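4 自阴影与自遮挡下的腕部视觉

4.1 问题设定

前一节给出的抓取策略Modow以头部相机和腕部相机的图像为输入，输出手臂关节增量和手指的目标位形。在遥操作数据上训练时，我们注意到两类误差反复出现，而且都和机器人自己的身体有关。第一类是自阴影：手臂、手指以及外露的线缆在地面或桌面上投下影子，影子随手臂运动，边缘时清时糊，策略有时会把它当作物体轮廓。第二类是自遮挡：手部和腕部外面套着织物护套，护套会随姿态下垂，遮住腕部相机的一部分视野，遮挡的形状在不同片段之间并不固定。

对于平行夹爪，这两类误差通常不严重。夹爪在腕部画面中的位置基本不变，用一张固定的掩膜就可以去掉。多指手的情况不同，指尖的位置取决于手指的张合，护套的褶皱又取决于前臂的滚转角，固定掩膜要么留得太宽，把接触区域一并去掉，要么留得太窄，起不到作用。我们早期的版本用的就是固定掩膜，在Werneo数据集的验证集上，它对接近阶段有少许帮助，对接触阶段则有明显的损害，原因是指尖和物体边缘相接的那一小块像素恰好被盖住了。

因此本节要解决的问题是：给定一帧腕部图像和同一时刻的关节读数，估计哪些像素属于机器人本体（含护套和线缆），哪些像素属于机器人投下的阴影，并在不丢失接触信息的前提下把这两部分信息交给策略。我们把完成这一步的模块称为Lumgate。

需要说明的是，本节不处理外部物体投下的阴影，也不处理操作者的影子。家具、盒子等物体的影子与物体本身的相对位置在短时间内是稳定的，策略从数据中可以学到；操作者的影子在我们的数据中出现得不多，标注时归为背景。

4.2 数据与标注

本节所用的片段取自Werneo中的双臂遥操作部分，共177段，采样频率为30 Hz，覆盖9类任务。每一段都包含头部相机和腕部相机的图像流，以及手臂与手指的关节读数。各路图像流由各自的相机触发，时间戳在录制后统一对齐，对齐残差超过一帧的片段不进入本节的实验。

我们没有对全部图像做像素级标注。先按关节速度和画面亮度对帧做分层抽样，从中选出650帧，由两名标注者完成标注。Yolanda Alcantara负责本体与护套，Geert Declercq负责阴影，完成后互换检查。标注共分四个类别：硬质本体（手指、指尖、关节外壳），柔性附着物（护套、线缆），本体阴影，以及其余像素。阴影类只标注能够归因于机器人的部分；如果影子与家具阴影重叠，重叠区标为“不确定”，训练时不计损失。

线缆阴影是标注中最费时间的一类。线缆很细，影子往往弯曲、交叉，在有颗粒纹理的地面上对比度又低，两名标注者给出的边界常有出入。最初的规则要求逐像素描出线缆影子的边缘，执行几天以后我们放弃了这个要求，改为沿影子中心画折线，再按图像中影子的典型宽度膨胀成区域。改动之后一致性有所提高，代价是交叉处的小块亮斑会被并入阴影类。后面的实验显示，这对策略几乎没有影响。

图4给出了四幅标注前的原始图像。标注时，头部图像只用于辅助判断影子的来源，例如确认某一条影子来自哪一只手臂；送入Lumgate的只有腕部图像。
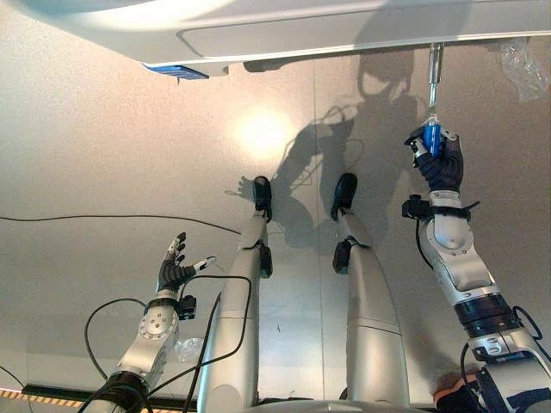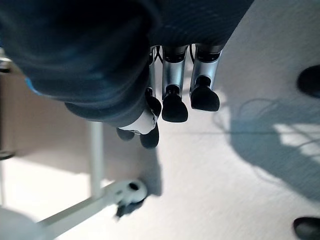
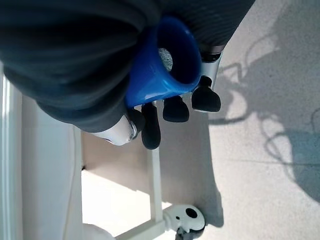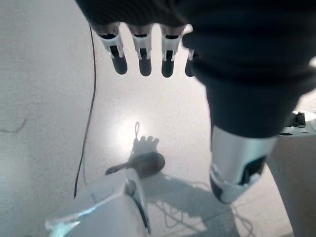 图4　标注前的原始图像。（a）头部视角，右手握持蓝色柄的工具，工具金属杆的上端与上方白色面板接触，背景面上有机器人的影子；（b）腕部视角，手指朝下，指间无物体；（c）腕部视角，手握蓝色塑料杯；（d）腕部视角，下方浅色表面上有一把发刷。（a）至（d）的顺序不代表时间先后。

训练集与验证集按片段划分，同一段中的帧不会同时出现在两个集合里。由于相邻片段的光照往往接近，我们另外留出一组光照与训练集差别较大的片段，只在最后评估时使用，后文称为“异光照子集”。挑选异光照子集时只看背景区域的亮度直方图，没有参考策略在这些片段上的表现。

4.3 方法

Lumgate由两个分支组成。第一个分支处理本体，以关节读数为条件。我们用手部和前臂的运动学模型把硬质本体渲染成一张粗略的轮廓图，与腕部图像沿通道拼接后送入分割网络。轮廓图不需要很准，它的作用是告诉网络手指大致在哪里；手指末端的橡胶垫在受力时会变形，渲染结果本来也无法与图像完全重合。护套没有几何模型，网络只能从图像外观和前臂姿态中推断它的范围。我们试过给护套加一个简化的布料模型，渲染出的下垂形状与实际相差较远，加入后边界反而变差，最终没有采用。

第二个分支处理阴影。阴影的位置同时取决于光源、手臂姿态和承影面，其中光源和承影面都未知。我们没有显式估计光源，而是利用了一个较弱的约束：在短时间窗口内，光源和承影面可以看作不变，影子的运动应当能由关节运动解释。具体做法是取当前帧及其之前的若干帧，用腕部相机的位姿把它们对齐到当前视角。对齐之后，静止物体和地面纹理基本重合，影子则会发生位移。网络以对齐后的亮度差和关节速度为输入，输出每个像素属于本体阴影的概率。

对齐假设承影面是一个平面。在地面和桌面上这一假设成立得较好，遇到台阶、箱沿或者椅脚一类的结构就会出现偏差，影子在这些地方折断，对齐后的亮度差里会混入结构本身的边缘。为了抑制这种误差，我们在损失中加入了一项色度一致性：被阴影覆盖的像素，其亮度变化应当大于色度变化。户外天光会使阴影偏蓝，所以这一项的权重不能太大，否则偏蓝的影子会被判成物体。权重是在验证集上选定的，所有任务共用一个值。

两个分支的输出并不直接用来抹去像素。我们比较过三种使用方式。其一是把本体和阴影区域置为均值颜色；其二是用修复网络填补这些区域；其三是保持图像不变，把两张概率图作为附加通道送给策略。第一种方式会在画面上产生边缘清楚的色块，策略容易对色块的形状产生依赖。第二种方式偶尔会填出实际上不存在的物体边缘，在接触阶段尤其不可接受。第三种方式改动最小，效果也最稳定，本文其余实验都采用这种方式。

附加通道的一个问题是策略可能忽略它们。为此，训练时我们以固定概率对阴影区域做亮度扰动，扰动只作用于概率图中阴影概率较高的像素，动作标签保持不变。这样一来，依赖影子外观的特征不再能稳定地预测动作，策略需要借助附加通道把影子与物体区分开。对硬质本体区域我们不做扰动，手指与物体的相对位置是有用的信息。对护套区域，则采用随机替换纹理的方式，因为护套在不同片段中颜色和织法可能不同，策略不应记住某一种外观。

两个分支共享浅层特征，参数量较小，可以与策略网络在同一块显卡上同步运行，不改变30 Hz的控制频率。阴影分支需要历史帧，在片段开头的几帧里历史不足，此时阴影通道输出为零，策略退回到只使用本体通道的状态。

4.4 结果

我们首先单独评估分割质量。硬质本体的分割较为容易，加入轮廓图后，指尖部分的漏检明显减少，改善集中在指尖颜色与背景接近、或者指尖处于强光下的帧。柔性附着物中，护套的分割边界总体可靠，主要错误出现在护套与深色物体相接的位置。线缆的结果较差，细线缆在图像上只占几个像素宽，失焦时基本无法与背景区分。

阴影分支在手臂运动时表现较好，在手臂静止时表现下降，这与方法的假设一致：手臂不动，影子也不动，对齐后的亮度差不再提供信息。我们曾考虑让网络在静止时沿用上一时刻的预测，但只要腕部有轻微晃动，沿用的结果就会与图像错开，错开的部分落在物体上时会误导策略。目前的做法是让阴影概率随静止时间逐渐衰减，等手臂重新运动后再恢复。

随后评估对策略的影响。对照组包括不使用任何掩膜的Modow、使用固定掩膜的Modow，以及只使用本体分支的版本。评估指标为接近阶段的横向偏差和接触阶段的过早闭合次数。过早闭合指手指在到达物体之前开始闭合，是不使用掩膜时最常见的错误，多数发生在影子的边缘先于物体进入指尖附近的区域时。

与不使用掩膜的版本相比，完整的Lumgate在9类任务中都减少了过早闭合。减少最多的是地面上的小物体拾取，这类任务里影子与物体同处一个平面，两者在图像中的尺寸也相近。横向偏差的改善则不均匀，在浅色承影面上改善明显，在深色承影面上与对照组没有可分辨的差别。深色表面上影子本身就弱，策略受到的干扰原本不大。

只使用本体分支的版本在接触阶段已经接近完整版本，在接近阶段则与不使用掩膜的版本相差不多。这说明两个分支起作用的阶段不同：接触时手与物体的影子大多被手自身挡住，阴影通道提供的信息有限；接近时手离承影面较远，影子完整地落在视野里，阴影通道才有意义。如果部署平台算力不足，又只关心接触阶段，可以去掉阴影分支。

在异光照子集上，各版本的表现都有下降，完整版本的下降幅度最小。固定掩膜的版本在这一子集上低于不使用掩膜的版本，这一点与我们的预期不符。检查后发现，固定掩膜的边缘在强光片段中与过曝区域相接，形成了训练中很少见的图案。把掩膜边缘做羽化处理之后，两者的差距缩小，但没有消失。

我们还在Long手上重复了部分实验。Long手的指尖较窄，腕部不套护套，因此只重新渲染了轮廓图，护套相关的增强全部关闭，阴影分支的参数直接沿用。阴影分支在没有重新训练的情况下仍能使用，过早闭合的次数也有所减少，不过Long手的线缆走在前臂内部，影子形状比较简单，这一结果不足以说明阴影分支对任意机器人都能直接迁移。

4.5 失败情形

剩余的错误中，有一部分来自过曝。光斑落在承影面上时，光斑内部的像素饱和，影子在光斑里的部分反而最清楚，光斑外的部分较淡，网络容易把同一个影子分成两块。提高相机的动态范围应当有帮助，本文没有做这方面的改动。

另一部分来自透明和反光的物体。光泽表面上会同时出现影子和反射，两者随手臂运动的方式不同，亮度差混在一起之后，阴影分支倾向于把反射也判为阴影。对任务的影响取决于反射落在哪里：落在空白区域时没有后果；落在物体上时，物体的一部分会被标为高阴影概率，训练中的亮度扰动又使策略不太信任这部分像素，表现为手在物体上方停留较久才闭合。

护套下垂过多时，腕部相机的视野会有大块被占去，指尖仍可见，但物体的轮廓只剩一小部分。此时分割结果本身没有错，缺少的是物体信息，附加通道无法补回。遇到这种情况，策略主要依靠头部图像，而头部图像在俯身取物时又常被前臂挡住。我们在控制器中加入了一条简单的规则：当护套区域占腕部画面的比例超过阈值，并且头部图像中的目标不可见时，前臂绕自身轴线小幅转动，等护套移开后再继续接近。这条规则没有参与训练，第4.4节的结果均在关闭该规则的条件下得到，它对整体任务完成情况的影响放在第5节与恢复行为一并讨论。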